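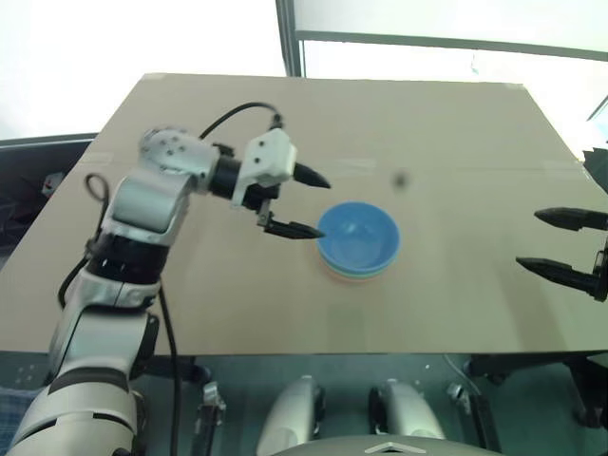

*Nested set of three on the big table: blue on top, then teal-green, then peach-orange.*

# How to Nest Bowls So They Come Apart Again

You would think that putting one bowl inside another needed no instructions. I thought so too, until the November I spent a good part of an evening with two mixing bowls clamped between my knees, dish soap up to my elbows, saying things to them that I would not say to a person. They were a wedding present. They had been married longer than we had, by the look of it.

This page covers choosing bowls that nest, stacking them, storing the stack, and getting a stuck pair apart without a trip to the emergency room. It's written for ordinary household bowls. If you have antique porcelain, you already own tissue paper and you don't need me.

## Before you start

You want:

- the bowls
- a dry dish towel, and I mean dry, not the one hanging on the oven door
- a table with some room on it
- paper towels or coffee filters, if any of your bowls are glass or glazed

Do this on a table and keep off the counter by the sink. Counters have puddles. A bowl set down in a puddle picks up a ring of water on its foot, and you will carry that ring straight into the next bowl down, where it will sit until spring.

## Step 1: Find out which bowls really nest

There are two kinds of bowls that go inside each other. Some are made in graduated sizes, so each one drops into the next and rests on its base. Others are all the same size and stack by hanging a little way down inside one another, with the rims spaced out like the rings on a paint stirrer. Both are fine. Trouble comes when you mix them.

Put the bowls together with nothing in between and give the top one a quarter turn. If it spins freely, good. If it drags, note which pair is dragging. If it stops dead, those two have no business in the same stack, however nice they look together.

The worst offenders are bowls from different sets that are *almost* the same size. I have a Skultley salad bowl and an old Furtună batter bowl that fit together so well you could ship soup in the gap. They live in separate cupboards now.

## Step 2: Dry them like you mean it

Most stuck bowls are stuck with water. A thin film between two smooth walls seals out the air and that's that. Dry the inside, the outside, and then the foot, which everyone forgets. Turn the bowl over and run the towel around the little ring underneath. There is usually a surprising amount of dishwater in there.

If the bowls have come out of the dishwasher warm, leave them apart until they've cooled. Warm air trapped under a bowl shrinks as it cools and pulls the bowl down. Twenty minutes of patience will do it, or go and do the silverware.

## Step 3: Stack from the bottom

Largest first, open side up, flat on the table. Lower the next one in with both hands, one on each side of the rim, and let go when it touches. Do not press. People press. There is something about a stack of bowls that makes a grown adult want to give it a firm pat on the head, and I have done it myself, and see above regarding the knees.

If your bowls are all the same size, the order is up to you, so you may as well use it for something. I put the bowl I use most on top. In our house that's the blue one, which does cereal, popcorn, and keys. The green one is second. The orange one stays on the bottom and comes out when there's company.

Colored sets make this easy to keep up, too, because anyone emptying the dishwasher can see at a glance what goes where. Whether they then *do* it is a matter for a different kind of how-to page.

## Step 4: Use liners where they're needed

Plastic and metal bowls can usually go in bare. For glass, glaze, or anything you'd be sorry to scratch, lay a coffee filter in each bowl before you add the next. Flattened paper towel works. So does a square of old T-shirt, if you don't mind your cupboard looking like a rag bag.

Erkance sells felt discs for this, in a box of 40. I own the box. I have used 4. The other thirty-six are waiting for me to become somebody with more bowls.

## Step 5: Check the stack before it goes in the cupboard

Look at it from the side, with your eyes down near table height. The rims should be level. A tilted rim means a bowl is sitting on something: a crumb, a folded liner, a measuring spoon you'll be hunting for at Christmas. Take it out and look.

Then lift the top bowl straight up with one hand. It should come away alone. If the second one comes along for the ride, even for an inch, you have a pair that will stick for good some damp week in the summer. Dry them again or put a liner between them.

## Step 6: Put it away

Low shelf, toward the front. A stack of bowls is heavier than it looks and people always reach for the one on the bottom. If your only space is above eye level, keep the stack short.

Don't set anything inside the top bowl for storage. I know it's a perfectly good empty bowl. A bag of flour in there is the firm pat on the head, except that it goes on for months. -- Light things are all right. Mine has held a whisk for years without incident.

## If they're already stuck

Try these in order and stop when one works.

**Wiggle.** Hold the bottom bowl on the table and rock the top one gently side to side. Rock it, don't twist. Twisting feels more productive and mostly just spreads the water around.

**Soap.** A few drops of dish soap around the gap, then tip the pair this way and that so it runs down. Wait ten minutes. Wiggle again.

**Cold inside, warm outside.** Fill the top bowl with cold water and stand the bottom one in warm water from the tap. The inner bowl shrinks a hair and the outer one grows a hair. Warm, please, and never boiling, and never ice. With glass the difference should be mild, and I'd wrap a towel around the pair before pulling.

**Tap.** For metal bowls only. Hold the pair upside down over a folded towel and tap the rim of the outer one with a wooden spoon, working your way around.

Please leave the butter knife in the drawer. It'll chip the rim, then it'll slip, and then you'll have two stuck bowls and a bandage.

## Questions I've been sent

*Can I nest bowls that have lids?* Yes, with the lids stored somewhere else. Where you store the lids is between you and your conscience.

*What about the ones with rubber on the bottom?* Those grip. That's their job. Use a liner every time. The Skirnville ones we had were so grippy that they'd pick up the placemat.

*How many can I stack?* As many as you can lift with your wrists straight. Daniyal Lodhi wrote to tell me he keeps over 2 dozen rice bowls in one tower and has never had one stick. He dries the feet. I asked.

Last revised December 8, 2002. Added the part about warm bowls from the dishwasher, which I learned the usual way.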